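The great dish rack decision

So I finally gave up on the drying mat. I know some of you love yours (I got a very passionate email the last time I mentioned it) but after one too many mornings of peeling a damp, vaguely swampy rectangle off the counter, I was done. It went in the wash, came out a weird shape, and is now what the dog stands on when he comes in from the rain. He's delighted.

That left me with a sink full of dishes and nowhere to put them, which in a kitchen this size gets serious fast. We don't have a dishwasher. We have a space where a dishwasher would go, and it's full of baking sheets and the big soup pot, and every October I say we're going to look into it and then we buy tires instead.

I started with bamboo, because bamboo looks so nice in other people's kitchens. My sister had the Prunside one and I borrowed it for a week. Lovely to look at! But it's a folding X shape and my cereal bowls just lay down in it like they were tired, and by Friday the feet had gone dark where they sat in the puddle. Back it went, with a jar of jam as an apology.

Then I tried a plastic one from Falow, the kind with the tray and the little swivel spout. I wanted to like that spout so much. The problem is our counter slopes very slightly away from the sink (old house, everything slopes), so the water ran to the back corner and stayed there. I put a folded washcloth under one side for a while and then I got sick of looking at the washcloth.

Ruaridh Munro, who lives across the street and has opinions on everything from gutters to gravy, told me to stop messing around and get a plain wire one. His is older than his kids. I was grumpy about it for a day and then drove over to the thrift store on my lunch break, where they had a chrome one on the bottom shelf for 12 dollars. Sold!

First thing I did was clean it. It had that sticky feel things get when they've lived near somebody's stove, so I soaked it in the tub with hot water and dish soap, then went over the joints with an old toothbrush and some baking soda paste. The curved parts at the corners took the longest. You can't really get a sponge in between rods that close together, but a strip of old T-shirt pulled back and forth like dental floss works great. Rinse, dry it right away with a towel – don't let it air dry or you'll get spots – and then a quick buff with a little white vinegar on a cloth.

I did not expect to get excited about shiny metal at 11 at night, but look at the colors in it. 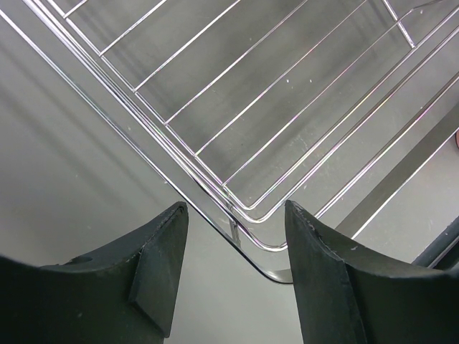
Pink, violet and a bit of green along the wires.

I've got a thin towel folded underneath to catch drips, and I swap it out every morning with the dish towels. Plates go at the back, mugs upside down wherever they fit, and silverware stands in an old jar next to it until I find something better. If you have a silverware holder you like that hooks onto the side of a wire rack, tell me in the comments, please.

Next up is under the sink. Pray for me.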